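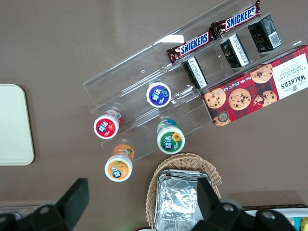

Snack table at the office, honor box or card reader?

pundbridge_pat
We have 200 people in the building and the vending contract with Triltero ends in November. Management is fine with us running our own snack table in the break room. I need to decide how people pay. Honor box with cash, or a card reader on a stand. Has anyone here done either for more than a few months?

lowshelf
Did the honor box for 2 years. We came up short every month, never by much. Put the price on everything and keep prices to whole dollars. If people need change they will tell themselves they'll pay tomorrow.

Huanca_ops
Card reader. I don't know anyone under 40 in our office who carries cash. The fee per sale hurts on a candy bar but you lose less than you would to people "paying tomorrow."

lowshelf
The fee is the problem though. On a one dollar item you give up a big piece of your margin before anybody has stolen anything. I would rather lose a few bars.

Huanca_ops
Then sell a prepaid balance. Ours is ten dollars at a time, one fee, and I mark it off on a sheet. Takes me ten minutes a week.

grayfile
That is ten minutes a week until you go on vacation. We tried a sheet and it was a mess after 3 months. Half the names were unreadable and two people swore they had money left.

pundbridge_pat
OK, leaning toward the box plus a payment code taped to the table. Next question is what to stock. First order would be $479 if I go with the full list from Prumomum, and that seems like a lot.

lowshelf
It is a lot. Start with half. Candy bars and chips sell. Granola bars get requested by everybody and bought by the same two people.

mtk_second_shift
Disagree on granola. Ours go first, but we have a warehouse crew starting at 5 am and they eat them for breakfast. Depends on who is in the building.

grayfile
Check dates when the order comes in. I got a case from a discount place with 3 weeks left on it. Also keep chocolate away from the window side.

Huanca_ops
And a clear stepped stand helps if you have the room. Stuff in the back of a flat pile doesn't get seen. I moved the Snickers to the top step and stopped getting asked if we were out of them.

pundbridge_pat
Going with half the list and the box. I'll post numbers after the first couple of months.

lowshelf
Bolt the box down.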